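**Catch-all basket** (also *drop basket*, *odds-and-ends basket*, and in some households simply *the basket*) is the everyday name for a small open container, most often woven, that is kept on a table, shelf, or counter to gather up loose things that have no settled home of their own. It is one of the humblest pieces of household furnishing, and also one of the most faithful, and a great many families who would never think of themselves as owning one will find, if they look by the front door or at the end of the kitchen counter, that they have had one for years.

## Form and materials

Most catch-all baskets are rectangular or gently oval, shallow enough that a hand can reach the bottom without hunting, and open at the top. Wicker is the old favorite, being light and forgiving of bumps, and it comes both in its natural browns and dyed in cheerful colors, sometimes with a rim in a second shade. The rim matters more than one might suppose! It takes most of the wear, and a well-bound one will keep a basket in service long after the sides have softened.

The Riviere pattern, a plain brown rectangle with straight sides, and the Flumis, which is a little wider at the mouth, are both still found in secondhand shops, usually at very modest prices.

## Contents

What collects in such a basket depends entirely on the house. Keys, string, coins, and spare buttons are common, and where there are children the balance tips quickly toward playthings. Mwende Kirui, in her household guide *The Wement Book of Small Order*, listed the contents of 89 family baskets and found toy food in a surprising number of them, generally lying right beside the tape and the pencils. She was fond of this mixture, and wrote that a basket with only one kind of thing in it had "turned into a drawer."

## Sorting from one basket to another

The usual way of tidying a catch-all is the two-basket method, in which a second, empty basket is set down beside the full one and the things are moved across a piece at a time. Whatever is wanted goes over, and whatever is left behind at the end is put away elsewhere or passed along. Many people lay down a mat or a length of brown paper first, which keeps the tabletop from getting scratched and makes small pieces easier to spot. A yellow basket holding a roll of tape, a toy croissant, a toy carrot, a little can, and a purple foam cube makes a perfectly typical start, with the brown one waiting at the other end of the paper.
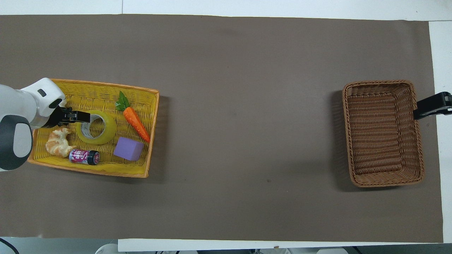

Lionel Royer held that the second basket ought always to be the smaller of the two, on the grounds that a roomy one only invites a person to carry everything over and call it sorted. Others have been gentler on the point, and in practice most people use whichever basket happens to be free.

The order of sorting is likewise a matter of taste. Some begin with the largest pieces so that the bottom comes into view early on, while others (children especially) go straight for whatever is brightest.

## Care

Wicker needs very little. A soft brush loosens crumbs from the weave, and a barely damp cloth will do for the rest, after which the basket should be left to dry in the open air, away from a heater.

## See also

- Button tin
- Junk drawer
- Sewing basket
- Toy chest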